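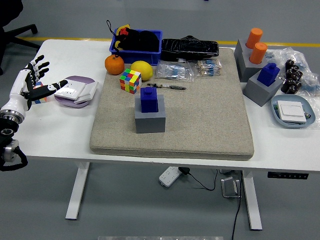 The Table on Brerano Street

My aunt rented the front half of 3703 Brerano Street for 290 dollars a month, back when you could still do that, and when she moved out to Coughlan to be near the lake she left me the lease, the white table, and everything she hadn't made up her mind about. She had made up her mind about very little. She told me over the phone that I should have it all sorted by Tuesday, as if it were a matter of matching socks, and then she talked for half an hour about her tomatoes.

So I put the kettle on and pulled up a stool, and I did what I always do with a job I'm afraid of, which is to start with the fruit. There was a mandarin and there was a lemon, sitting side by side on the big speckled mat as though they'd been introduced at a party and were getting along. My aunt held that a workroom ought to have something in it that smelled nice. I meant to carry them both to the kitchen, and I picked up the mandarin, and then the kettle whistled and I put it back down next to the lemon, and that was the end of the fruit for the morning.

The resistors were easier. They were in two clear bags, the ones with blue stripes in one and the beige and blue ones in rows in the other, and anybody who keeps things that neatly has already done your sorting for you. I wrote "keep" on a slip of paper. The small black parts were another story. They sat all together beside a crumpled bag, like people waiting for a bus that has been taken off the schedule, and I couldn't have told you what a single one of them was for. I wrote "ask" on a slip and was rather pleased with myself, and had some tea.

When I was nine or so, she used to let me stay here after school if I promised to keep my elbows in. She would be bent over somebody's radio and I would have the gray blocks, the ones with the dark blue pegs, and she'd tell me to take a peg out and put it back without letting it knock. It sounds like nothing, and it kept me quiet for whole winters. You had to come straight down, and slowly, and you had to stop thinking about supper. She never looked up from the radio, but she always heard it if I bumped the side. "Again," she'd say, very kindly, and I'd go again.

I tried it now with the one in the middle of the mat. I bumped it. The room was quiet enough that I felt my ears go warm, a grown person with a mortgage, and I did it over four times until it went in without a sound, and then I looked at the clock and it was nearly eleven.

The blue bin I had been saving, the way you save the vegetables. It was mostly black cloth, and a strap hung up over the side, and I was sure that if I pulled on that strap the whole afternoon would come out after it. I called her up.

"What's in the bin?" I said.

"Which bin?"

"The blue one. There's something red sticking out, and something yellow."

"Oh, leave that," she said. "I know exactly what that is." And she did not say what it was, and she went on to tell me that the man at Kenura, where she bought her wire, had sent her a card, and that the frost had come early and taken the basil — all of it, in one night. I said I was sorry about the basil. I asked about the long black case, still done up in its shiny plastic, and there was such a silence on the line that I thought we'd been cut off.

"I was going to learn to play something," she said at last. "I never did take the wrapping off. You might, if you like."

I told her I'd think about it. I asked about the light switch, too, the one lying on the purple tray with no wall to belong to, and that cheered her up straight away. She said it had a very good click. She had held on to it for the click, and when a customer was being difficult she would rock it back and forth under her palm until he finished talking. I pressed it while she was on the line so she could hear, and she laughed, and asked me to do it once more.

After we hung up I picked up the Rubik's cube and turned it every which way and made it a good deal worse. I read the bit of metal with the dark handle and the white tag over and over in my head, key or tool, tool or key, and tried it in the front door, and in the back door, and in the cupboard under the sink, where I found a can of floor polish and 600 paper napkins still in their carton. It fit nothing. I laid it flat on the mat again, where I'd found it.

By four o'clock the light was getting low over the street and I had three slips of paper, and one of them had a tea ring on it. I moved the two orange cylinders in their holder a little to the right, then a little to the left. Then I washed my cup and called Coughlan back to say it might be closer to Friday, and she said that would be fine, and had I eaten the mandarin yet, as they don't keep.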